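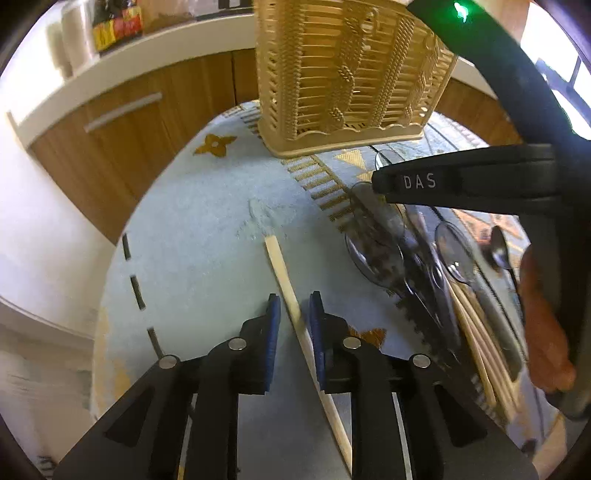

Good practice rules for hand-held gripper recording in homes
Progress report to the Đoàn Fund, second period
Prepared by the Darari project office, Hikside

1. What we promised for this period

In the proposal we wrote that by the end of the second period we will have a draft of the rules, a first trial of the draft in real homes, and a list of the points where the rules do not work yet. The draft is ready and is now version 3. The trial took place in 20 homes, all of them in Hikside and in the Kulel district. The list of open points is in section 5 of this report.

The rules are for small teams who record table and kitchen tasks with hand-held grippers. Large companies have their own safety departments and we do not write for them. A small team has usually two operators and one table, and they need something which can be read in a few minutes before the work begins.

2. Work done

We recorded 733 sessions under the draft rules. In each session the operators handled ordinary things from a home table, such as spoons, chopsticks and thin wooden sticks. After each session one operator filled in the check sheet, and on Tuesday afternoons the office read the sheets of the past week together.

From these sheets, 133 had at least one remark. We were asked by the Fund to say how many remarks were serious. No person was hurt. Most of the remarks are about two operators who reach for the same area, about objects which were put back in the wrong place, or about a sheet that was filled in too late in the day.

3. The rules as they stand now

The full text has four pages. The main rules for the operators are these:

Before the first session, agree with the person who lives in the home which rooms and which surfaces will be used. Write it down and both sides sign.

The table must stand so that each operator can step back without touching a wall or a counter.

When two grippers work at one table, one operator leads. The second operator waits with open jaws until the leader says "in".

Fingers of the free hand stay behind the jaws at all times.

Knives, and glass which is already cracked, are not used as task objects.

Flour and other powders are allowed only in small amounts. The grip pads are wiped before the next object is taken.

If the kitchen is in the same room, nobody cooks during the session, and the stove is checked by the leader before the start.

Papers, photographs of the family and screens are removed from the view before recording - this is done by the resident, never by the operator.

4. What changed from version 2

In version 2 we asked for a clear distance of one arm between the operators. This looked good on paper. At a normal family table it was not possible to keep it, and the operators wrote "yes" on the sheet although they stood closer. We think that a rule which is always broken makes the other rules weaker also. Therefore we replaced the distance with the leader rule.

We also made the check sheet shorter. The old sheet took roughly 20 minutes, and the new one is a single page.

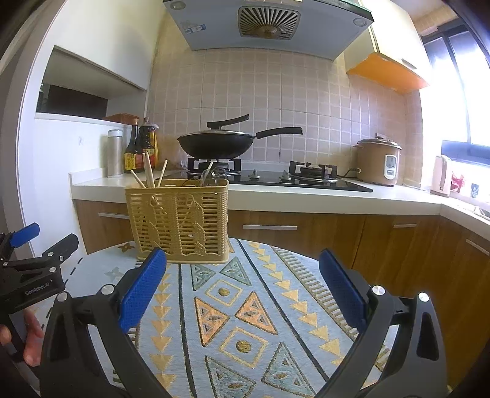

Gripper with open jaws over the table, kitchen counter behind.

The third change is about the cloth on the table. Version 2 said that the cloth must be plain. Many residents have only cloths with patterns, and some did not like it when we brought our own. Version 3 accepts any cloth if it lies flat and does not slide when a gripper pushes on it. The operator tests it by hand at the four corners.

5. Open points

The rule for powders is still not exact. "Small amounts" is understood differently by each team, and we are looking for a measure which can be used without a scale.

We have no good rule yet for left-handed operators who work beside right-handed ones. Their elbows meet. We will try two seating plans.

The consent form exists in one language only. The Kulel teams asked for a second language and we have the text, but it is not checked by a lawyer yet.

6. Next period

We plan to reach 1000 sessions in total, so the trial continues with version 3 until July. After this we will stop the changes and print the rules. The part of the budget for printing is not touched. We ask the Fund for permission to move the unused travel money to the legal check of the consent form, and we would be thankful for an answer before the next payment.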